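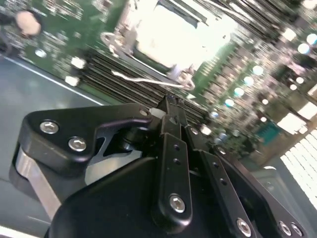 The Palomino robotics club has spent the whole semester on one chore: getting a robot to put a stick of memory into a desktop computer. A bored teenager can do it during a commercial. For a machine, the club says, it is a serious test, and I'll grant that the working space is mean. The black gripper is a cluster of plates and hex screws, its tip small beside the rows of memory slots it has to line up with. Whether that justifies a semester is another matter.

Ffion Kemeys, who coaches the club, thinks it does. She showed me the log from December: 53 tries, nine good ones.
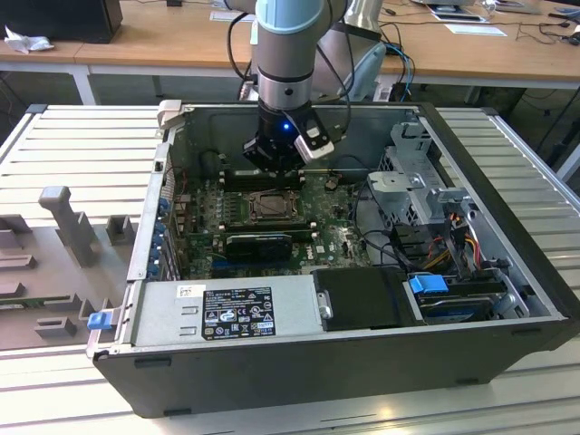 She considers nine a breakthrough. I consider it a lot of bent patience. The students had promised their school a robot that could refurbish old office computers by spring, and that pitch – printed on a banner in the hallway – has not been revised. 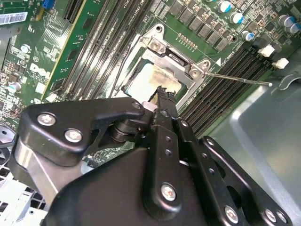 So what are the students learning?

Mostly how to write down what went wrong. Teófilo Londoño, a junior, has filled two notebooks with failures, and they are better reading than the banner.
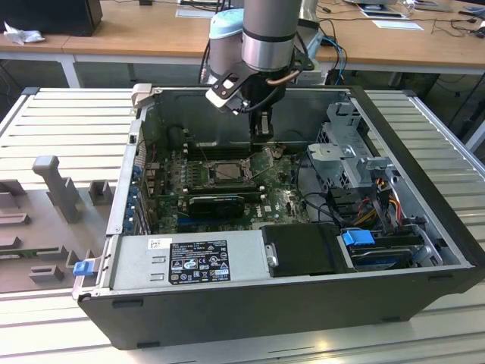
The Onside regional judges will want a full run with no hands on the machine. Wálter Llanos, the team captain, says they'll be ready. I'd worry more about what comes after memory. The computer on the bench has no cooler over its processor socket, and fitting one is a job the club hasn't tried. Llanos has it on the list for next year.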